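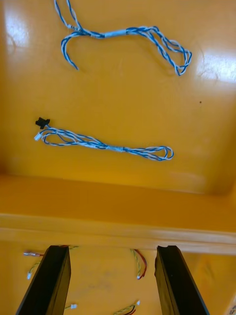 Bikbridge, 2021-10-17

The wire room at Helmy takes up the back third of a building that used to store carpet. The company makes small cable harnesses for other companies' products, mostly heaters, pumps and lighting controls. The woman who runs the room has been there since it opened. She agreed to talk during the second half of a shift, as long as she could keep working, and asked to be identified only by her job, which is harness lead.

She started with the trays, because visitors always ask about them. They are yellow plastic, and the harnesses lie in them loose.

"People expect bins with dividers or little bags," she said. "We had bags. You spend half your day opening bags. With a tray you put your hand in and you have the part."

The yellow was her choice. The trays before these were gray, and dark parts got lost in them. A small black connector is easy to find on yellow, she said, and so is a blue wire. White is a little harder under the lights because the plastic is shiny and throws glare back at you. She has asked for a duller finish and been told the supplier, Kosomness, only makes the one.

The blue and white harness is one of the simpler things the room handles. It is thin wire, the two colors twisted around each other, with a short white wrap to hold the strands together. She can tell whether one is right mostly by feel.

"You run it through your fingers to the wrap," she said. "If the twist is even, it feels even. If somebody rushed it, you get a fat place. Then I look at the ends."

The ends are where most of the trouble is. A terminal that isn't pushed all the way into its housing looks fine until you tug it. Everyone in the room is taught to tug every wire, once, straight back. She does not like people to tug twice. "The second one is just you being nervous, and it can loosen a good one."

The room has 4 benches and finishes about 400 harnesses on an ordinary shift. An order can be as small as 100 pieces. The largest one she remembers was for 2,014, an odd number that came from a customer replacing every unit in a set of apartment buildings. That job, called Kirport on the paperwork, ran most of January.

"We still call that month Kirport," she said. "Someone will say, that was back in Kirport. New people think it's a town."

Tangles are the main argument against keeping harnesses loose, and she doesn't deny it. Leave a deep pile in a tray and the loops work through each other until you lift one and get five. Her rule is that a tray is never filled deeper than the second knuckle of a finger. When a tray gets past that, you start another one. Some of the newer workers think this wastes space, and she has had the same conversation with most of them.

She showed how she takes a tangle apart, which she does slowly and without pulling. She finds a connector, holds it still, and moves the other wires away from it one at a time. "Start from the end with the plastic on it," she said. "If you start from the loop you'll make it worse. I've watched grown people sweat over that."

A tray is wiped out before a new part number goes in. Old trays pick up scuffs from the terminals, and she doesn't mind those, but a snipped bit of wire left behind can end up inside a housing. She uses a dry cloth. Sprays leave a film, and the film gets on the contacts.

Asked what she would change about the room, she thought for a while and said the stools. They are too high for the benches and too low for the shelf. She would also like the label printer moved closer, as it currently sits next to the door and every label costs a walk. She has brought both things up. The printer is supposed to move when the electrician comes for something else.

She did not plan on this kind of work. She came in to cover for someone over one summer, after a job sewing boat covers, and thought she would go back to sewing. The two are closer than they sound, she said. Both are hand work with a lot of repeating in it, and in both you can hide a bad start for a while.

At home she doesn't tie or sort any cables. There is a drawer in her kitchen with old chargers in it that her son complains about.

"He says, you do this all day, why is it like that," she said. "I told him that's why."

By then she had finished the batch on her bench. She slid the tray down to the end, wrote the time on the sheet and went to get the labels.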